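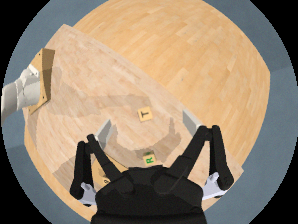

Nafula Nyaga
Service technician, planters and drills

Feb 4, 2022

Planter meters again. Second evening on the Bolger farm's unit and I think I finally know why the skips won't go away, so I'm writing it down before I forget which meter did what (I already mixed up two of them yesterday, my own fault for using chalk).

Where I left off: all the meters cleaned, new brushes in, seals looked over. Ran each one on the stand with the same bag of medium flats, 1,000 seeds a run. Most of them came out lovely. Row 7 did not! It skipped at the start, settled down, then skipped again in little bunches, and swapping the disc made no difference at all. Swapped the seal, same story. I was ready to blame the stand.

Maxine walked by and asked if I'd checked the vacuum at the meter or only at the gauge. Only at the gauge, of course. Put the hand gauge right on the housing port and it was reading low and wobbling. The short elbow between hose and housing has a hairline split on the inside of the bend, and you can't see it unless you squeeze it. Put a different elbow on, ran the same meter, same seed, no bunches. I ran it twice more because I didn't believe it. 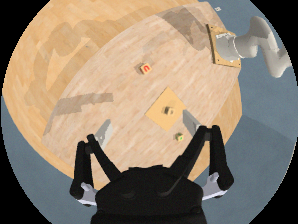
Nafula Nyaga

So now I'm suspicious of every elbow on that planter. They're all the same age and they've all sat in the same shed through the same winters. Squeezed each one over the bench light and set aside the ones that felt stiff or looked chalky. Selvaraj says just replace the lot and charge it as a kit, and he's probably right, the labor of going back for one in the middle of planting would cost more than the whole bag of them. I'll call Shona in parts in the morning and see if Kiltlow has them in stock or if we're waiting.

Side note on the Tralleo monitor, for whoever gets this planter next: the population alarm was set so wide it would never have gone off. I don't know if somebody did that on purpose to stop the beeping — I would have been tempted. I've put it back to the book setting and written the old number on the tag in case they want it back.
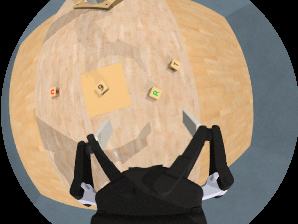
Down pressure springs next. I only got as far as the left wing. They look okay, a bit rusty at the hooks, nothing bent. Gauge wheel arms have some slop on a couple of the rows and I can close most of that up with shims. The opener discs are another matter. I measured them and they're right at the limit, and the customer has around 2,000 acres to get over, so I'd rather they went on new. Need to ask before ordering. He's fussy about surprises on the bill, and fair enough.

Oh, and the graphite. The hopper bottoms were caked with it, packed into the corners like wet cement. I scraped them out with a plastic spatula and then the shop vac, and I'm still gray up to the elbows. Lamisi wants to put a little card in every hopper lid with the right amount on it. Good idea, I said I'd help her with the wording. 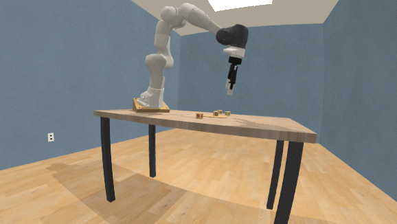

Still to do:
Elbows, full set, plus a few spare clamps.
Rerun row 7 with the small rounds, as he plants both.
Right wing springs.
Chain on the seed drive has a tight link, soak it overnight and try again before cutting it out.
Ask about the opener discs.
Give Maxine her hand gauge back (it's in my top drawer).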